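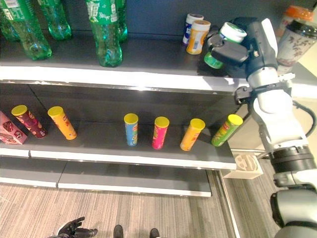 Every parenting book I own tells me to savor it. They say it the way a dentist says floss, and I have started to resent both. My daughter is 5, and by the arithmetic on a poster in our pediatrician's office in Rarnham I have 52 weekends a year to do the savoring in. I don't believe in the arithmetic. Most of what I remember from her first years is errands: the car seat, the parking lot, a shelf with green soda bottles lined up on it and her asking what each one was for. Was I supposed to be savoring that? I was looking for dish soap.

My phone has 3,853 pictures of her. An app called Triklow picks one every morning and tells me it's a memory. Often it isn't. I look at the beach, the hat, the ice cream, and I get nothing back. Then on a Tuesday she mispronounces "ambulance" and I'm flattened by how small she used to be.

People with grown kids say it goes fast. Some of it did. The winter with the ear infections took 19 years. I suspect they've forgotten the slow parts, and I suspect I will too, and I'm not sure I'd call that wisdom. She wants pancakes again for dinner tonight. I'm going to make them and probably think about work.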